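Home robot guide gets a second version, and I've read it so you don't have to

16/10/2025

Well, it finally landed! The second version of the Menon guide to testing home robots in simulation went up this morning, and I spent most of my lunch break with it open in one window and a sandwich in the other hand. It's 78 pages, up from a pretty skinny first version, and most of the growth is in the part I care about, the write-up rules.

The short story: if you say your robot can do a household job, you now have to show what it did in rooms it wasn't tuned on. The guide asks for 200 runs per task, each from a different starting layout, and every run has to be reported, including the ones where the arm stalls or the software falls over. The first version let you drop "invalid" runs, and boy, did people drop them.

There's also a new section on cameras. Groups have to keep the views from every camera for every run, even when a view has next to nothing in it. I like this one a lot. I've sat through too many demos with one flattering angle and no way to ask for another — and the dull views are often where you find out what the arm was up to.

Ovbridge and Clarna both sent in comments on the draft. Ovbridge wanted a lower run count for small teams and didn't get it. Clarna asked for furniture layouts to be published along with the scores, and that one made it in (page 41, if you're hunting). The comment file has 1743 entries in total and I did not read them all, sorry.

My one gripe is the safety chapter. It lists 13 kinds of contact to log, from brushing a table leg to pushing something off a shelf, but it doesn't say how hard a bump has to be before it counts. Two labs could run the same test and hand in very different logs. The Preveck test group says it will put out a note on that, no date yet.

Groups already partway through a test can finish under the old rules. Anybody starting fresh in October should use the new ones.

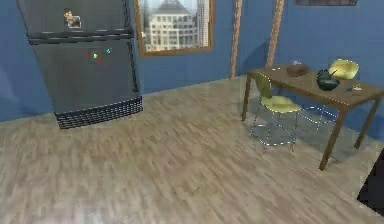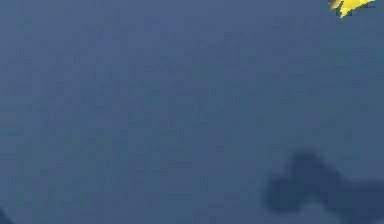 Simulated views, all from one home setup

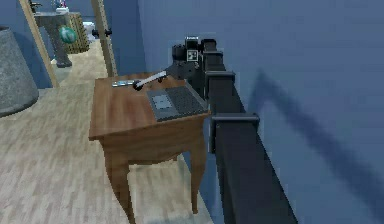
Page last changed: same day as posted, 4:52 p.m. (fixed the page number for the layout rule)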